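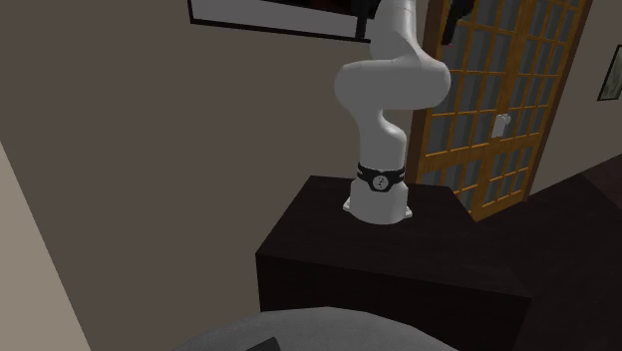

Mallent Psalm Cards, Large Print
Updated March 5, 2019

Back in stock. Same cards as before, new box, slightly better corners.

95 cards, one psalm or part of a psalm on each, large type, heavy uncoated stock you can write on. Made for small groups, home visits, hospital bags, the kitchen table. Text on the front. On the back two short questions and a blank space for names or notes.

$17 per set. Shipping figured at checkout.

What's in the box
95 psalm cards, 5 x 7 inches
One index card, sorted by number and by subject (thanks, grief, travel, morning, night, anger, waiting)
Six blank cards, for when you want to copy out your own
Fold-out leader sheet

No plastic wrap on the cards anymore. Paper band only. A few people asked.

Which psalms
Not all of them. We get this email a lot. The long ones don't fit at this type size and we didn't want to shrink it, so Psalm 119 is in as four separate portions and Psalm 78 is left out. Psalm 88 is in. We had letters both ways about that one and kept it. Psalm 23 is in twice, once with a blank back, because it's the card people give away and then the set has a hole in it.

Short psalms like 117 and 134 get their own card with extra room to write. Good ones to start with if your group is new or shy.

Translation
World English Bible, which is public domain, so copy the cards for your bulletin if you need to. No need to write and ask. If your church uses something else the numbering should match most Protestant Bibles. Catholic and Orthodox groups, check the index card, the other numbering is in parentheses.

How groups use them
Leader sheet gives a plan for 30 minutes. Read the card aloud, sit quiet, read again with a different voice, talk, pray, done. You can stretch it. Bláthnaid Sheehan wrote the plan for her own Thursday group and it has stayed pretty much how she wrote it, apart from one paragraph on coffee that we cut for space.

Families: pull one at supper. Kids who can read take a turn. The questions are written for adults but most of them work with a ten year old. Little ones just like picking the card.

Visiting: leave it with the person. That's what the blank space is for. Write the date and your name, maybe a phone number. Replacement singles are 50 cents each, order by psalm number in the notes box at checkout.

Paper and ink
Stock is cream, not bright white, easier under a lamp. Takes pencil and ballpoint fine. Gel pens smear if your in a hurry. Markers will show through. Not waterproof. Don't laminate the whole set, it won't go back in the box — ask us how we know.

Type is 18 point on nearly every card. Three of the longer ones drop to 16 and they are marked on the index.

The box
Two-piece, lift-off lid, dark green. Old one was a tuck flap and it tore. If you have an old set with a torn flap, we'll sell you the new box by itself for $4, cards fit the same.

Also available
Greenberg Card Stand, beech, one slot, holds a single card upright. $9.
Uvosa Pouch, canvas with a snap, fits the full set without the box. Navy or tan. Tan is out untill July.
Bromine Pocket Edition, same text, smaller type, 3 x 5. Younger eyes only.

From customers

"Used them all through Lent with my mother. She keeps Psalm 121 on the windowsill." Yuzuki Hirano

"Wish the index was on two cards, it's crowded. Otherwise no complaints, our men's group is on its second set." Dwayne Dunleavy

"Bought for the retreat, went home with every guest except the leader. Reordered." Mattes Albers

Orders and returns
Ships in two or three business days. Longer right before Easter, so please order early, we pack these ourselves. Ten sets or more, 15 percent off, comes off on its own in the cart. Tax exempt churches, email the certificate first and then order — we can't take the tax off afterward.

Returns fine if the paper band is on. Missing or doubled card, just tell us the psalm number and we'll mail the right one. Keep the extra.

Questions go to Ezekiel Iwasaki in the order office, weekdays. Use the contact form, the phone mostly goes to voicemail.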